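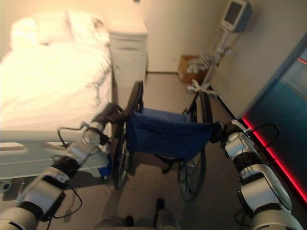
So where do you park a wheelchair next to a hospital bed? Alongside it, facing the same way the person in the bed will end up facing, and close enough that the transfer is one small turn.

That was the first thing I asked Anjani Wattimena, and she had clearly answered it before. Anjani sets up the practice rooms at Tillwood, where families come to learn how to look after someone at home, and she gave me most of a morning in March plus two cups of very strong coffee.

"People come in worried about lifting," she told me. "Then I spend the first hour on furniture!"

She has had 213 families through, and she says the bed gets all the attention while the chair gets shoved in a corner. My own dad's chair lived behind a door for a year, so I kept quiet. 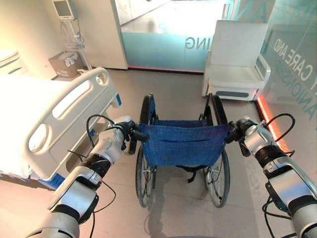
I wanted to know about folding chairs, as that's what most of us get sent home with. Anjani likes them fine, but she's fussy about the seat. "It's a sling, it's going to give a bit," she said, and she had me look at the blue backrest, which sags slightly at its lower edge. She showed me the seam across the middle too – people tuck phones and tissues anywhere they can on a chair, and then they sit on them. Her rule is to run a hand over all the fabric before anybody sits down. Filippos Karras, who teaches alongside her, adds a check of the brakes, both sides, every single time.

"Every time," he called over. "I've said it 100 times and I'll say it again after lunch."

What about the bed itself? Height first, Anjani said, then the wheels locked, then the rail. She learned that order at Rarkcombe, her first job, and hasn't found a reason to change it.

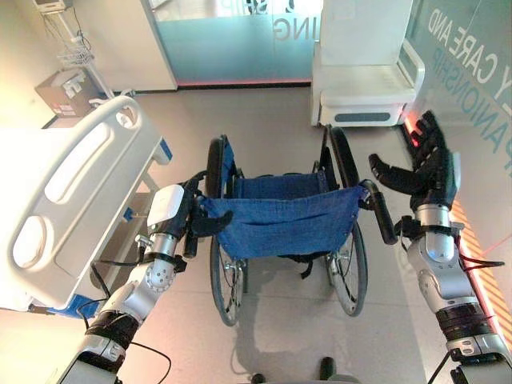 Rails turned out to be her favorite subject (I did not see that coming). She wants families to try the rail up and down until they can do it without looking, and to ask the person in bed which part they like to hold. The white one we were standing by has three oval cutouts along its curve, and she had me put my hand through each to see which felt natural from a lying position. I picked wrong, apparently. Her uncle Kosmas is 69 and always goes for the one she least expects, so now she just asks.

I asked if she had anything to add for people doing this alone at home. "Clear the floor first," she said. "Then go make yourself a sandwich, and do the transfer after that."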